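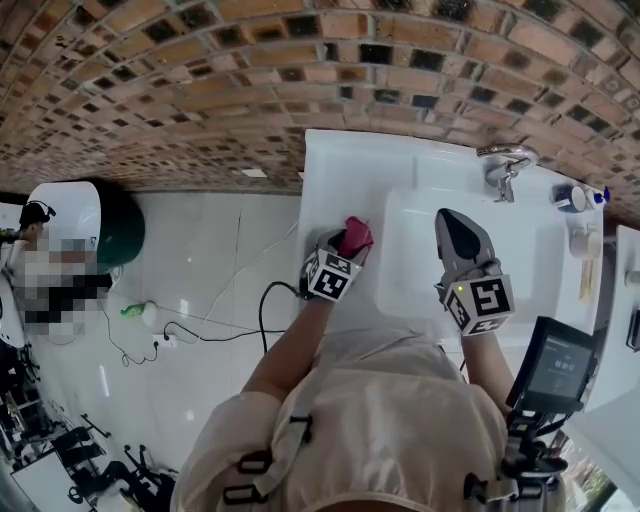 Metness drops the photo essays from its free tier: anyone else annoyed?

413 views, 50 replies, 2 shares

We use cookies to remember your settings and show you ads for tripods. Accept / Manage

gravelshoulder
So the email went out on 2026-06-26, and from September the long photo essays on Metness will be for paying members only. The daily news stays free, meaning I can still read about zoning for nothing but have to pay to see the river towns series. I've read that site since it was one guy's newsletter with a bad logo. Is anybody planning to pay?

tin_awning
Already pay. It costs less than the sandwich I had today and I regret the sandwich more.

halfstop
I'm out. The Purnavine essay was the best thing they ever ran, and it was paid for by a grant. Now they want me to pay for it again. Pick one.

tin_awning
@halfstop the grant paid for the shooting. Somebody still has to host it, edit it and answer emails from people like us.

halfstop
Hosting 248 pictures is not a moon landing.

oldcontactsheet
I shot for a regional paper for a long time and I'll say the unpopular thing. The essays got worse once they started adding music. Every one of them has the same sad piano. A man fixes a fence, piano. A woman opens a diner, piano. I would pay extra for a version without it.

gravelshoulder
The Bullby mill story had a banjo, to be fair.

oldcontactsheet
I had blocked that out. Thanks.

Get the best threads in your inbox every month. Enter your email. No spam, mostly.

ferry_line_2
I think you're all being hard on them. Ahuja did the same with its audio stories and everybody yelled for a month, and then the stories got longer and they brought back the field reporting. Small outlets can't live on free forever. Besides, half the folks complaining here run an ad blocker. I know because I'm one of them.

halfstop
Ahuja also cut its captions down to one line each. A documentary picture with no caption is a postcard. If my money buys real captions with place names in them, I'll think about it. 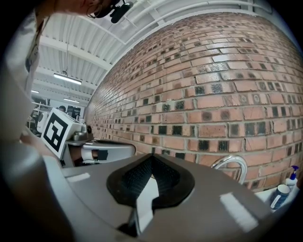

mapleandrust
Do we lose the older essays too, or only the new ones?

gravelshoulder
Only the new ones. The email says anything published before the switch stays open, and the old links should keep working.

mapleandrust
OK, then I'm less mad. I was going to print out the whole Purnavine series, and my printer is not a well machine.

halfstop
"Should keep working" is carrying a lot of weight in that sentence. Their last redesign broke every bookmark I had.

tin_awning
You bookmarked them and you won't pay for them?

halfstop
I contain multitudes. I also contain a mortgage.

oldcontactsheet
Wrote to them about the piano. Got an auto reply.

6 likes · Reply · Report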